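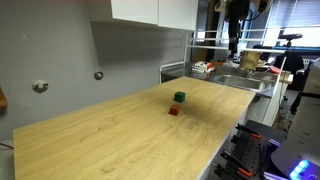 Red and green cubes on the sorting table

Tips for Sharing a Bench With an Arm

When Bromier brought in the Drudix, those of us on the packing side worried about our hours. What changed was mostly our housekeeping (and our elbows!), so I've put together what helped.

Start with the tabletop, and I do mean every shift.

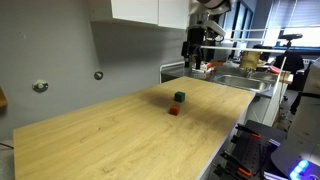
Clearing the bench used to be an end-of-day chore for us, and now it comes first, before coffee. Keep out only what the arm is meant to handle, the way the two cubes have the wood to themselves, and let the boxes and odds and ends live back on the steel counter. Hường Lại wipes the whole top at 7 and swears by a barely damp cloth.

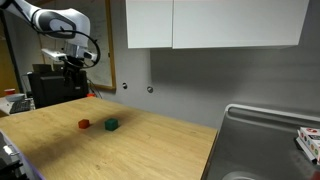

Give people their say

Ertuğrul Dağdelen keeps a notebook by the door for gripes, and we're up to 198 entries, bless us all. Read it together once in August, when things are slow, and swap jobs if somebody is bored with watching.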